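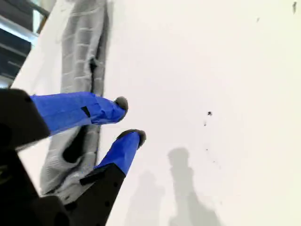
*Figure 7.1 Grey knit with horizontal rows of stitches. A deep shadowed fold lies between the layers.*

# Chapter 7: Handling and Folding Knitted Goods

Knitted fabric is made of interlocked loops. Woven fabric is made of two sets of threads crossing at right angles. The difference governs most of what is said in this chapter. A loop can change shape without any change in the length of the yarn, so a knit will stretch, sag and curl under loads that leave a woven shirt unaffected. The weight of the garment itself is often load enough.

Chapter 6 dealt with woven goods, for which the fold line can be set by pressing. Knits seldom hold a pressed line. A fold in a sweater is a soft bend with a measurable radius, and the radius grows with the thickness of the yarn. When a second fold is laid over the first, the inner layers have a shorter distance to travel than the outer ones, and the surplus collects as bunching. Students should learn to recognize bunching early, while it can still be eased out with the flat of the hand.

## 7.1 Terms used in this chapter

**Course.** A horizontal row of loops, running across the width of the garment.

**Wale.** A vertical column of loops, running from hem to shoulder.

**Rib.** Alternating columns of knit and purl stitches. Rib draws in at rest and extends widthwise more than plain knit.

**Cable.** Groups of wales crossed over one another. Cabled areas are thicker and stiffer than the ground around them.

**Curl.** The tendency of a free edge to roll. In plain knit, the side edges roll to the back and the lower edge rolls to the front.

**Recovery.** The degree to which fabric returns to its former dimensions once a load is removed.

## 7.2 The work surface

The surface should be flat, clean and larger than the garment with both sleeves extended. A table height of 79 cm is used in the exercises. A rough surface catches loops and should be covered. A plain white top is preferred for grey and mid-tone knits, as the outline of the piece can be read at a glance and stray fibres are easily seen.
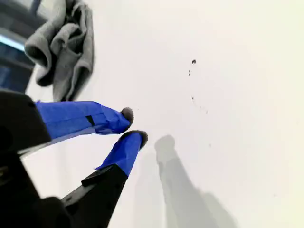

Before a garment is laid out, the surface is wiped and inspected for grit, splinters and residue from adhesive labels. Lint from the previous piece is removed with a dry cloth. Silicone sprays and polishes are not used on any surface that will contact wool.

## 7.3 Lifting and laying out

A knit is lifted from beneath, with the weight spread over both forearms. It is not picked up by a shoulder, a cuff or the neckband. Where a small area must be gripped to straighten it, the grip should take in several courses, and the pull should follow the wales. A pull on a single loop draws yarn from its neighbours and leaves a snag.

The garment is placed face down and allowed to rest for 2 minutes before it is adjusted. The side seams are then brought parallel, the hem is squared, and the sleeves are laid out without tension.

## 7.4 Shop trial: the Tirico sample

The Tirico sample is a ribbed pullover in mid-weight yarn, used throughout the exercises. Lay it out as described in 7.3 and record the body width at the hem. Fold it by the Fundier method (sleeves in, then hem to shoulder) and stack it beneath a load of 205 g. After 2 hours, unfold it and measure again at the same course. Enter both readings in the table at the end of the chapter and calculate recovery as set out in Section 7.6.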